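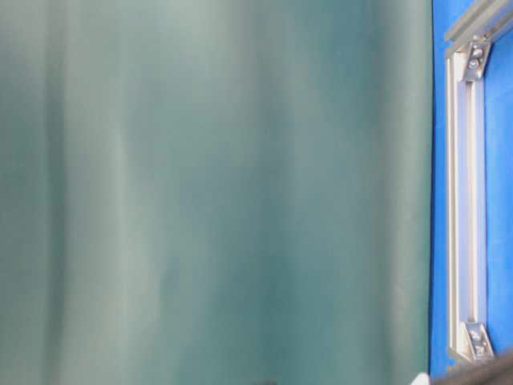

A plain curtain in grayish green, hanging in broad folds.

The Pound That Has to Be a Pound

At 5:30 in the morning the produce hall in Stasow already smells of cilantro and wet cardboard, and the loudest thing in it is a cast-iron weight being set down on a steel plate. The inspector doing the setting down has been on her knees in front of a platform scale for a while. She puts a weight in one corner, reads the display, moves it to the next corner, reads again. The onion seller who owns the scale stands a few feet off with his coffee and watches every digit.

I had come for an hour. I stayed until lunch, and then I went back the next day, and I have been boring my friends with scales ever since.

Think about how often you take a weight on trust. The deli counter, the bulk bins, the bag of dog food, the truckload of gravel for the driveway, the gold chain you finally decided to sell. You almost never check, and you couldn't check very well if you wanted to (your kitchen scale has probably been under a bag of flour since last winter). Somebody has to do it for you, and in Stasow that job belongs to a weights and measures office that fits into a couple of rooms and a van.

The van is wonderful. It rides low in the back, for obvious reasons, and everything inside has a strap, a peg or a felt-lined slot. The big weights are iron, painted, with handles worn smooth. The small ones live in a hinged case and are handled with tweezers, because a fingerprint leaves grease and grease weighs something. Not much! But enough to matter when the piece under the tweezers is no bigger than a sequin.

A market scale takes longer to test than I expected. First comes the zero. Then weight goes on in steps, up to the top of the scale's range, and comes off again in the same steps, so the inspector can see whether the reading on the way down agrees with the reading on the way up. The corner test comes after that. A shopper doesn't place a cabbage in the exact center of the pan, and a good scale shouldn't care. Last, the inspector tips the level, looks at the feet, and pokes around underneath for anything that has rolled or been pushed there. Scales collect things. That morning one of them gave up a bottle cap and a quantity of dried lentils.

If it passes, it gets a seal and a sticker. If it fails, it gets a red tag and can't be used for sales until a repair shop has been over it and the office has seen it again.

What surprised me is which way they go wrong. I had pictured sneaky thumbs and crooked springs, and the inspectors have met a few of those, but most of the scales they tag are simply tired. Salt air gets into fish scales. Bakery scales fill up with flour. A scale that has been dragged across a floor by one leg will read strangely forever after. And plenty of them err in the shopper's favor, so the merchant has been giving away a little bit of every sale without knowing it. The onion seller's scale was one of those. He did some arithmetic on the side of a carton, and it took him a minute to say anything.

The weights need checking too, and this is where I really fell for the subject. The ones in the van are compared against a better set that stays at the office. The office set goes once a year to the regional laboratory at Waaka, a long, low building beside a canal, where it is compared against a better set still. The Waaka set travels too, farther and less often, packed like a violin. Every weight in the chain borrows its authority from the one above it, and the paperwork showing each loan is kept for as long as the weight is in service.

The balance room at Waaka has double doors and you wait between them. Visitors are asked to stand still once inside, since a warm body stirs up the air, and the technicians load the balance and then leave it alone to settle for 20 minutes before they believe anything it tells them. One of them told me she can tell when a heavy truck has crossed the canal bridge by looking at the last digit. I spent a while waiting for a truck. One came, the digit twitched, and I was as happy as I've been all year.

Some of the best equipment there is also the oldest. An equal-arm balance made by Storovon, long gone as a company, sits in a glass case near the window and still gets used, mostly for training. New staff learn on it because it makes the physics visible: a beam, a knife edge, two pans, a pointer swinging slower and slower. The electronic comparators are faster and finer, and everyone in the room prefers them for daily work, but I noticed that people walking by the old balance tended to slow down.

Back in Stasow, the office is working through a change of its own. Online grocery orders are now packed in a warehouse out on the Flirkell road, where the shopper isn't there to see any scale at all. The inspectors have begun pulling finished bags off the line, opening them, and weighing the contents without the packaging. On one visit they went through 30 packs of ground beef and found 3 that were light, all from the same station, where the tare had been set for a thinner tray. The fix took less time than writing it up did.

There are more than 5 ways to get a tare wrong, I was told, and I was then told all of them.

If you want to do some checking of your own, start with the display. It should read zero before anything goes on, and you should be able to see it from where you're standing. Look for the sticker and the year on it. At the deli counter, the weight of the container shouldn't be part of what you pay for, so ask, and ask cheerfully; most clerks are glad to show you. If something still seems off, call the office. They do pick up, and they'd much rather hear about a wobbly scale in December, with the holiday hams going across it, than find it for themselves in the spring.

The onion seller had his scale back on the table two days later with a fresh seal. I bought a sack of yellows from him. He weighed it, turned the display toward me, and waited until I'd read it.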